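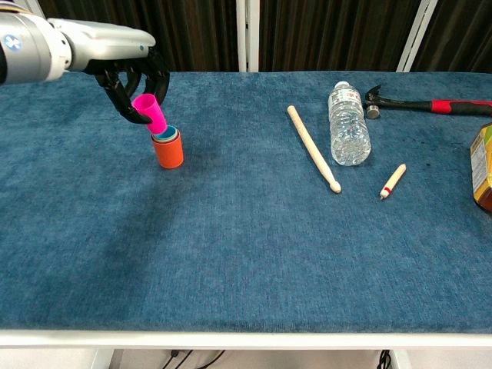

Beatrice Waweru wrote to ask whether the Zuvano station can record a task with several objects left on the table, or whether every item except the one being handled has to be cleared first. It can, and for most training sets the extra objects should stay. A policy trained on cup nesting over a bare surface tends to fail the first time a hammer or a bottle is within reach.

Feb 20, 2021
By the Ernholm product desk

Zuvano is a bench-top station for collecting manipulation demonstrations. It records arm joint positions, hand joint positions, commanded targets and video on a single clock, and writes each attempt as a separate episode. The arm and hand are supplied by the customer. Drivers are included for position-controlled arms and for multi-fingered hands with up to 13 actuated joints.

Recording

An episode starts and ends on a foot pedal. The operator keeps both hands on the teleoperation controls, and the recorder holds a three-second buffer before the pedal press so that the first motion is not lost. A second press within that window discards the episode. Failed attempts can be kept and labeled as failures, which we recommend - a set made up only of clean placements teaches very little about recovering from a bad grasp.

Video inputs: 3, hardware triggered
Hand joints, maximum: 13
Episode labels per project: 8 fixed, plus free text
Storage: removable drive, exchanged without stopping the recorder

Objects and surface

Zuvano does not need markers on objects. Nesting cups, hand tools, bottles and thin sticks can be mixed in one session. Clear plastic is the hardest of these for depth sensing, and we suggest checking the depth stream before a long run. A fabric cover on the table cuts glare and keeps round items from rolling as far, but pile direction changes its apparent color. Brush it between blocks of episodes, or leave it alone and treat the variation as part of the data. Do not do both in one set.

Layouts are drawn by the Widov scheduler, which tells the operator where to place each object before the next episode. Positions are given on a grid and can be projected or read from a screen.

Reference set

The Sethi nesting set was collected on a pre-production unit and ships on the drive. It contains 826 episodes of a single task, placing one cup into another, with timestamps, labels and calibration files. It is meant for checking a training pipeline before any local data exists. It should not be merged with customer data unless the hand is the same model and the calibration has been repeated.

Availability

Units ordered now ship in March. The depth module and the Widov projector are separate line items. Existing Zuvano owners can install the new recorder software without recalibrating - the episode format has not changed.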